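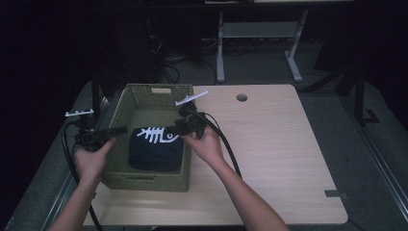 *Page last changed: September*

## Skastine hand-held gripper pair

Two black grippers, one per hand, built at the Jembridge shared workshop. Each has its own cable and a white plate on top. The pair is sold as a kit - printed parts, fasteners and cables - and the cable length is 232 cm.

- Weight per gripper: 300 g
- Fasteners per side: 7
- Controller: Nundov board, not included
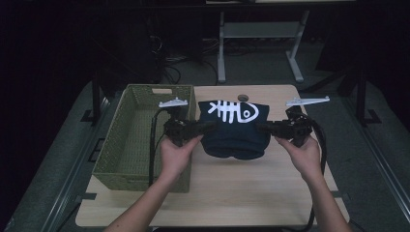
Jaw travel is set by a stop screw inside the body. Nine turns out from fully closed suits most cloth. Thick items need more. With a bunched piece such as the navy one with the fish skeleton, bring both jaws in from opposite sides and keep the lift low. Leave slack in both cables before starting. Spare jaws are listed under Fagerlund parts.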